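Monavel Work Surface Cloth, Dark Gray

A plain, heavy, dark gray cloth for covering the table you do things on. We've sold a lot of table coverings over the years at Brorno and this is the one that ended up on our own benches, then on the kitchen table, then under the sewing machine (and it has stayed there!). If you sort, fold, mend, pack, photograph or lay out small parts, it makes a table much nicer to work at.

Size: 200 x 218 cm
Color: dark gray, one shade only
Weave: twill, same on both faces
Edges: double-turned hem, 7 mm, stitched in matching thread
Weight: 453 g per square meter
Supplied: folded, with a paper band
Item name on your invoice: Monavel WSC Gray

Why we like it

The color is the big thing. White cloth glares under a desk lamp, and black swallows every dark screw and button you put down on it. This gray sits nicely in between. Pale plastic stands out on it straight away, so does metal, and even clear pieces are easier to find than they are on a shiny tabletop, where they seem to vanish the moment you look away. I spent years patting a varnished table for lost snap fasteners and I don't miss it one bit.

Then there's the weight. At 453 g it hangs properly and stays where you put it, and you don't need clips unless you're working outdoors. It's thick enough to take the clatter out of setting things down, but it still folds up small enough for a drawer. Small round things roll a lot less on it too.

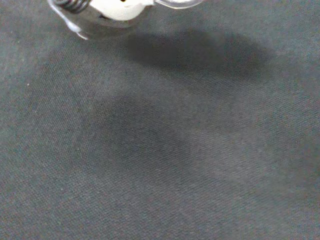 The generous size means you can cover a long dining table and still have a good drop at the sides, or fold it double on a smaller desk for extra padding. Folded double is how I use it for mending. For sorting laundry or laying out everything before a trip, open it all the way and use the whole thing.

Imad Abu Hammour, who does our hemming samples, keeps one on his cutting table at Murthorpe and chalks straight onto it. The chalk brushes off with a dry clothes brush. Wax crayon doesn't, so please stick to chalk!

Setting it up

Shake it out and lay it over the table with the longer side running lengthwise. Smooth from the middle toward the edges with flat hands. Fold lines from packing will relax in a day or two, or you can press them out with a warm iron and a damp cloth. We don't recommend ironing it on top of a varnished table.

Washing

Wash before first use if you'll be working with white fabric, and wash it alone that time. After that, 40 degrees with other darks is fine. Line dry. It comes out a touch softer after each wash and loses a little length the first time, up to 2 percent. Lint shows on it, as on any dark cloth, and a damp rubber glove picks that up faster than a roller does.

Goes well with

The Sisay sorting trays, which are shallow and pale and sit flat on the cloth. The small tray holds buttons and pins, the long one takes scissors and a ruler.

Availability

In stock. The next batch comes off the loom in October, and we can cut to a custom length from that one if you write to us before it's hemmed. Custom lengths can't be returned. Standard cloths can, unwashed and with the paper band.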